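The Shoe Shelf, Again

I said last time that I'd quit writing about the hallway, and I did mean it, but then it was July and everybody was in and out with sandy feet and I had seven pairs of shoes in a heap behind a door that only opens halfway. So, back to the hallway we go!

A quick recap if you're new. We live in the upstairs half of a house on Skondale, and the entry is basically a landing with ambitions. There's a narrow bench (the Kneževič one I bought used and still love, even with the wobble), a row of hooks, and under the hooks a two-tier rack that I've been fighting with since we moved in. Shoes go on it. Shoes slide off it. My youngest kicks hers at it from the stairs and calls that putting them away.

What I finally did was take every single pair out, spread them over an old sheet on the living room floor, and look at them properly. I'd never done that before. I buy shoes, I wear them, I lose them, I find them in October. It took most of a morning, partly because I kept trying things on and walking down to the kitchen in them. The rain boots leak. The brown loafers are a whole size too big and I've been wearing them for years with thick socks like that's a normal thing to do. One pair of sandals went straight in the trash, and I won't describe the soles.

My big discovery was how much is printed inside a shoe if you bother to look. I wanted to write down everybody's sizes, so that I could stop texting my sister from the store, and I ended up reading tongues and insoles for a good half hour. Some have nothing left at all, just a gray smudge where a number used to be. Others give you the size two or three different ways. I've started a list on the inside of the closet door, in pencil, with the number exactly as the label gives it. Canvas sneakers are the best for this – the tongue pulls forward and there it all is, maker and size and everything, if your eyes are up to the print.
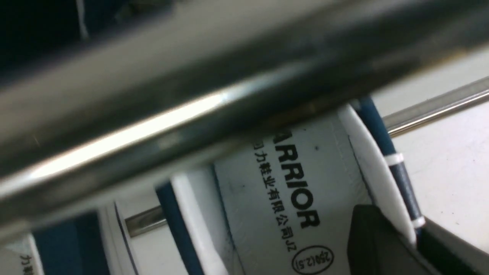 Haiyan Song wrote back after the last issue to say that I should quit trusting the number altogether. She traces each kid's foot on cardboard, cuts it out, and carries the cutout in her bag, and if it won't lie flat inside the shoe she doesn't buy it, whatever the label says. She also thinks two tiers is one too many for a landing. Haiyan, I hear you, but where would the boots go?

Anyway, the white and navy sneakers with ARRIOR showing on the tongue and 250(2.5) in the little oval are on my list now, copied down just like that. The kids' pairs are on the bottom tier, where they have a fighting chance. Mine are on top. I put a strip of that rubbery Bosus shelf liner under everything to stop the sliding, and so far it's holding, although it smells like a new shower curtain.

Next up is the coat situation. If anyone on the Cuma end of the street wants a pair of barely worn loafers, size enormous, they're in a bag on my porch.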